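Undgate Hall: Questions We Get About Renting the Big Room

Who are you people?
Undgate is the upstairs room run by Staliren, a small outfit that rents it by the half day to clubs, classes, workshops and the occasional birthday that got out of hand. The office is downstairs. The doorbell works if you mean it.

How big is it?
The floor is 2000 square feet, including the bit by the coat rack where everyone insists on standing. We allow 200 people on their feet, a figure set by the fire code and by nothing resembling comfort. Seated at tables, plan on far fewer and be nice to each other.

Can the ceiling be covered?
Please leave it alone. The beams, ducts and conduits are staying out in the open, and so is the white air conditioner up on the far wall. A wedding party once asked for 4000 paper flowers overhead. We offered them the floor. 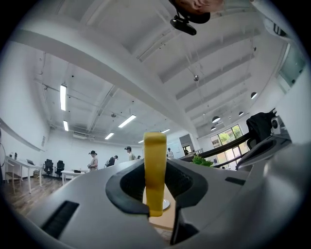 The same goes for balloons, which drift into the ductwork and come down again in the middle of somebody else's yoga class. Tie them to something heavy.

What about the lighting?
You get fluorescent tubes and hanging lamps, on separate switches. The tubes are for getting work done. The hanging lamps are for people who have seen themselves under the tubes. Both sets of switches are by the office stairs, labeled by someone with strong opinions and poor handwriting.

Do the tables come with the room?
They do, and you can move them. Lift, don't drag – the floor is wood and was refinished in January at a price we still discuss in low voices. Put them back where you found them, or at least somewhere a reasonable person might have found them.

May we use the coat rack?
That's what it's for. It holds a decent number of coats and, judging by our lost property box, one umbrella per visit forever. Backpacks do better under the tables.

Is there anything we shouldn't touch?
The potted plants. They have a watering schedule and they don't need your leftover iced coffee. Also the railing, which is for keeping people on the correct side of it and makes a bad bench.
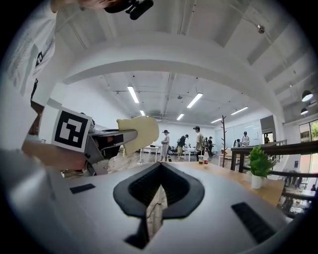
How do we book?
Call Staliren at extension 723 and give us your date, your headcount and what you plan to do up there. A deposit holds the room, and you get it back once we've checked the floor.

Can we bring our own food?
Fine by us. Predent next door delivers sandwiches if you order the day before, and Kang will rent you cups and plates. Take the trash down with you when you leave.

Prices and rules on this page were last updated August 2018.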